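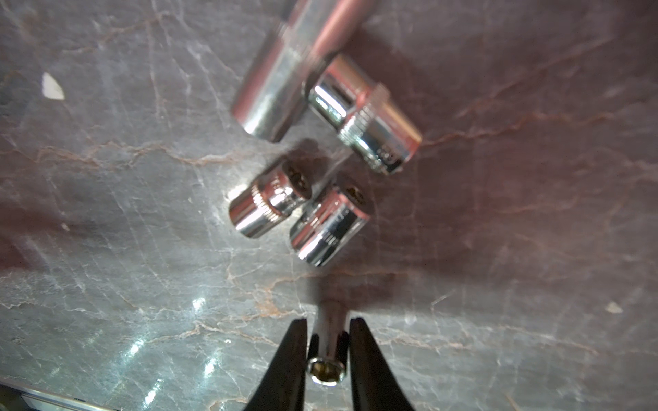 How Do You Teach a Robot to Pick Things Up?

Filed under: Machines & Makers
5 minute read

Think back to when you learned to tie your shoes. Somebody probably sat down next to you, put their hands over yours, and moved your fingers through the loops, over and under and pull, until your hands started to get the idea. Robots can learn in a very similar way, and I think that's rather lovely!

Imke Mühlbauer teaches robots at a workshop called Brarkmont, and one of her favorite lessons uses sockets. A socket is a short metal tube that fits over a bolt so you can turn it with a wrench. Sockets come in lots of sizes, and they are round and smooth and shiny, so they make good practice for a gripper with only two fingers. (Try picking up a marble with a pair of chopsticks and you'll see what she means.)

There are two ways she can give the lesson. In the first, she takes hold of the robot's arm and moves it herself, down to the socket and up again, while the computer remembers how every joint bends. In the second, she sits a little way off with a controller in her hand. When she moves her hand, the robot's arm moves too, and when she squeezes, the two fingers close. Grown-ups call this second way teleoperation, a long word that just means working something from a distance.

A small camera near the gripper watches the whole time. It sees what the fingers are close to, and the computer saves those pictures together with the movements, so that later on it can match them up: when a socket looks like this, move like that.

One try is never enough, of course. Imke might do the same job 34 times before lunch, with the sockets lying a different way each time, some tipped over and some leaning on their neighbors. For a harder job the robot may need 1000 tries to learn from. Her friend Imre Csonka takes over when her arm gets tired, and he likes to hum while he does it.

Want to try it at home? Ask a friend to close their eyes and be the robot. Gently guide their hand to a spoon on the table, help them pinch it and lift it, and put it down again. Do that a few times, then move the spoon a little and let them have a go by themselves.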